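Montaje de una mesa con tablero de dibujo mármol, fondo impreso y piezas de color

Consuelo Moya
Taller Stisellow, apuntes de montaje. Revisado en agosto.

Alcance

Se describe el montaje de un puesto de mesa con tres elementos: un tablero claro con dibujo de mármol, una lona impresa situada detrás y un juego pequeño de piezas de color que se reparten sobre la superficie. El procedimiento sirve para ejercicios de clasificación por color, para fotografía de objeto pequeño y para cualquier actividad en la que las piezas deban distinguirse bien y volver a colocarse varias veces en la misma posición.

No se trata la elección de la cámara ni la edición posterior.

Material

Mesa de estructura rígida con 4 patas regulables.
Tablero blanco con veta gris, acabado brillante.
Lona impresa Prillow con motivo de laboratorio, tonos azules y verde azulado.
Bastidor para la lona, con travesaño superior e inferior.
Pinzas de presión con punta de goma.
Juego de piezas Ula: azul, verde, roja, amarilla y una oscura.
Nivel de burbuja.
Cinta de carrocero estrecha.
Paño de microfibra y agua con jabón neutro.
Una lámina de cartón gris del ancho de la mesa.

Paso 1. Nivelar la mesa

Colocar la mesa en su posición definitiva antes de poner el tablero. Con el nivel apoyado sobre el bastidor, ajustar primero las dos patas delanteras y después las traseras. Comprobar las dos diagonales. Si la burbuja se desplaza al apoyar el antebrazo en una esquina, la pata contraria no está cargando; bajarla un cuarto de vuelta y repetir.

Una mesa desnivelada no hace rodar las piezas, que tienen caras planas, pero sí se nota en la línea que forman el borde del tablero y el fondo. Corregirlo después obliga a descolgar la lona.

Paso 2. Asentar el tablero

Limpiar la cara inferior del tablero y la superficie de apoyo. Un grano de arena entre ambas basta para que el tablero cabecee.

Orientar la veta antes de fijar nada. En los tableros con dibujo de mármol, las líneas más oscuras compiten con las piezas pequeñas y con sus sombras, y conviene que los trazos más marcados queden fuera de la zona de uso. Girar el tablero 180 grados y comparar las dos posiciones desde el punto en que se va a mirar, de pie y sentado si ambas alturas se van a utilizar.

Una vez elegida la orientación, marcar la cara inferior con una flecha que apunte al fondo. Sujetar con pinzas en los laterales. No poner pinzas en el borde trasero: levantan la lona.

Paso 3. Preparar la lona

Si la lona se encarga a medida, entregar el archivo a 300 ppp al tamaño final reducido a la mitad, o consultar al impresor si trabaja con otra escala. Pedir acabado mate. El acabado satinado se puede usar, pero devuelve la luz del techo en forma de franjas cuando la tela no está tensa del todo.

El motivo debe cumplir dos condiciones. La primera es que los colores dominantes no coincidan con los de las piezas. Un fondo azul apagado y una pieza azul saturada conviven bien; un fondo azul saturado, no. La segunda es que haya poco contraste en la banda que queda justo por encima del borde de la mesa. Los aparatos, los recipientes y demás elementos dibujados con contorno fuerte deben repartirse por el resto de la imagen.

Desenrollar la lona el día anterior y dejarla boca abajo sobre una superficie plana. No plancharla. Las marcas de plegado que no salgan por reposo se reducen con tensión en el bastidor, nunca con calor directo sobre la tinta.

Paso 4. Colgar la lona

Montar el bastidor detrás de la mesa con una separación de 5 cm respecto al borde trasero. Con menos separación, cualquier roce en la mesa se transmite a la tela. Con mucha más, desde arriba se ve el suelo entre los dos elementos.

El travesaño inferior debe quedar por debajo del nivel del tablero, de modo que la imagen continúe detrás del borde cuando se mira en picado. Cuando hay varios puntos de vista, comprobar el más alto y el más lateral.

Tensar en este orden: centro superior, esquinas superiores, centro inferior, esquinas inferiores. Revisar la tensión a la media hora y ajustar de nuevo el travesaño inferior.

Paso 5. Controlar los reflejos

El tablero brillante refleja las luces del techo como manchas blancas con borde difuso. Esas manchas borran la veta y reducen el contraste de las piezas claras, en especial la amarilla.

Procedimiento de localización: apagar todas las luces, encenderlas de una en una y marcar con un trozo pequeño de cinta el lugar donde aparece cada reflejo. Anotar en la cinta el número de la lámpara. El reflejo cambia de sitio con la altura del observador, por lo que la marca solo vale para el punto de vista desde el que se hizo.

Después, por orden de preferencia: apagar la lámpara si no es necesaria, desplazar la mesa, interponer un difusor. El cartón gris, colocado en vertical junto a un lateral, suprime los reflejos rasantes que entran por una ventana. Si ninguna medida elimina la mancha, dejarla cerca del borde frontal y repartir las piezas en la mitad trasera.

Retirar la cinta al terminar. Pasadas unas horas el adhesivo deja un cerco que en el acabado brillante se ve más que el propio reflejo.

Paso 6. Repartir las piezas

Comenzar con las cinco piezas fuera del tablero. Colocar primero la oscura, que es la que más se confunde con la veta, y alejarla de cualquier línea gris gruesa. Seguir con la azul y la verde. La roja y la amarilla se colocan al final; admiten casi cualquier posición, salvo la amarilla sobre reflejo.

Dejar entre piezas vecinas espacio suficiente para que entren dos dedos. Si el ejercicio pide piezas contiguas, girar una de ellas unos grados respecto a la otra para que los cantos no se lean como una sola forma.

Disposiciones habituales:

En columna: las piezas descienden hacia quien trabaja, con una de ellas apartada.
Dispersa: sin alineación, cada pieza con un giro distinto.
En diagonal: una fila corta cerca de un borde del tablero.

Azul, roja y amarilla en columna, con la oscura aparte:

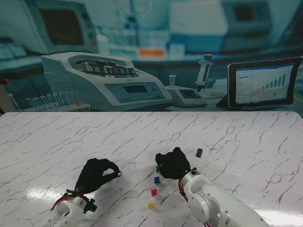
Verde y oscura próximas, con la azul girada más abajo:

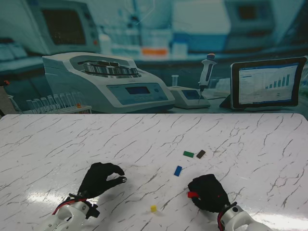

Fila diagonal de azul, verde y oscura:
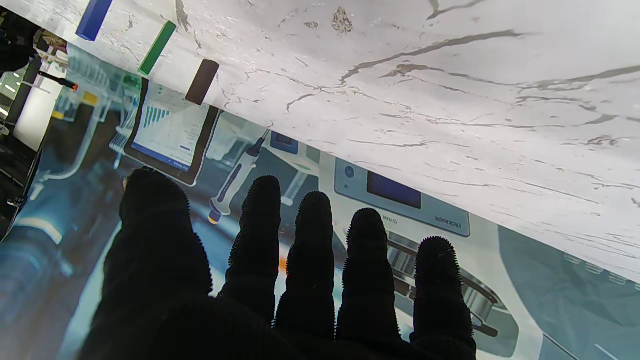
Paso 7. Registrar la disposición

Para repetir una disposición no hace falta dibujar una cuadrícula en el tablero. Basta con medir dos distancias por pieza: al borde izquierdo y al borde frontal, siempre desde la esquina de la pieza más cercana a ambos. El giro se anota como recto, inclinado a la izquierda o inclinado a la derecha. Un valor en grados sugiere una precisión que no se alcanza colocando a mano.

Modelo de anotación:

Disposición / color / distancia izquierda / distancia frontal / giro

Se usa una hoja por disposición. En la cabecera se apunta la orientación del tablero según la flecha de la cara inferior y las lámparas encendidas. Sin esos dos datos la hoja no permite reproducir el aspecto del conjunto, aunque las piezas queden en su sitio.

Cuando se encadenan varias disposiciones, mover las piezas de una en una y en el mismo orden. Barrerlas todas a un lado con la mano es más rápido, pero raya el acabado con el polvo acumulado.

Paso 8. Limpieza y recogida

Tablero: paño de microfibra apenas humedecido, en pasadas largas y paralelas, y secado inmediato con la parte seca del paño. Los limpiadores con cera aumentan el brillo y agravan los reflejos del paso 5.

Piezas: agua con jabón neutro y secado sobre papel. Revisar los cantos. Una pieza con rebaba se retira del juego hasta lijarla.

Lona: cepillo suave en seco, de arriba abajo. Se guarda enrollada con la impresión hacia fuera en un tubo ancho. Si se enrolla hacia dentro, los extremos se curvan hacia delante al colgarla y el travesaño inferior no llega a corregirlos.

Pinzas: guardar abiertas o sin carga. La goma de la punta se deforma con la presión continuada y empieza a marcar el tablero.

Fallos frecuentes

La lona se mueve al tocar la mesa. Separación insuficiente o cable enganchado entre ambos elementos. Volver al paso 4.

La pieza oscura no se distingue desde lejos. Está sobre una veta o junto a una sombra. Desplazarla hacia una zona blanca antes de cambiar la luz.

Las sombras salen dobles. Hay dos lámparas con intensidad similar. Apagar una o difundirla.

Se ve una franja de suelo detrás del tablero. Travesaño inferior demasiado alto, o punto de vista más elevado que el comprobado.

El tablero cabecea en una esquina. Revisar primero la suciedad entre superficies y solo después las patas.

Las medidas no coinciden con la hoja. Comprobar la flecha de la cara inferior; casi siempre el tablero se ha montado girado.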